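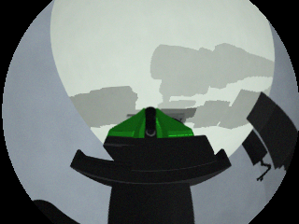
Search this site
Type and press enter

Evaluation of the Heda Wrist-View Simulation Kit for the Intro Robotics Lab
Gediminas Uibo
Project report, Welstead Technical College
Friday, May 29, 2026
Share 2

1. Purpose

The intro lab has one working arm and a sign-up sheet that fills in the first hour. The department asked whether a simulation package could take over the early exercises, so that students only book the real arm once they have something worth running. I was given a trial license for the Heda kit and used it for the second half of the semester. This report covers what the kit includes, how I tested it, and whether I think the department should buy it.

2. What the kit includes

Heda is sold by Mushi as a download with a license key. It comes with an arm model, a tabletop workspace, a simulated camera that rides with the gripper, and a recorder that saves camera images together with joint positions. There are also prepared exercises for reaching, pushing and picking.

The camera has a wide lens setting, so the picture is rounded with black corners. The gripper stays in view at the bottom center, with its green wings pointed at the table, and the students steer by it. I left this setting on for the whole test.

3. Setup

Installation on the lab computers took one afternoon. Most of that went to a graphics driver that was too old. The manual lists the right driver version, but in the back, after the exercises – it should be on the first page.

The license check needs a network connection at startup. Twice the college network was down and the program would not open at all. Mushi support answered my email the next day with an offline key, and that fixed it.

4. Test method

I ran the reaching and picking exercises under the default lighting, then again with the light moved lower and to the side. Each run started from the same arm position. A run counted as a success if the arm finished the exercise inside the time limit without touching anything it was not supposed to touch. I drove the arm by keyboard for all runs, with no automatic control.

In total I recorded 307 runs. Of these, 176 were successes.

5. Results

Reaching was easy to learn. Most of my failed runs were in the picking exercise, and the usual cause was misjudging height. The table surface is smooth and has no texture, so over an open stretch of it there is very little to show how far away it is. Shadows help a lot. They are flat gray shapes, and once I learned to watch them I could tell when the gripper was getting low. Under the side light they spread out more and were harder to match to the part that cast them.

The dark parts of the arm have little shading. When two of them overlap in the camera picture it can be hard to tell where one ends. This matters less for the exercises than for debugging, when you want to know which joint is in the way. The outside view is better for that, and you can switch to it with a key.

The recorder worked well. Files opened in the plotting program we already use – no conversion needed. I lost one session by closing the window before pressing save, and there is no warning.

6. Comparison with Gonusex

The college already has Gonusex on the lab computers. It has no gripper camera and its arm does not match ours as closely, but it starts faster and runs offline. For teaching joint angles I would keep using it. For anything where the student has to work from what the camera sees, Heda is clearly better.

7. Recommendation

I recommend buying Heda for the picking and pushing exercises, with these conditions:

- Ask Mushi for offline keys before the first class.
- Update the graphics drivers on every lab computer.
- Turn on a table texture for the first session, then take it away.
- Keep the side lighting for students who have finished the basic set.

The trial license runs out in June. My recordings and settings files are in the shared lab folder and can be reloaded if the license is renewed.

2 comments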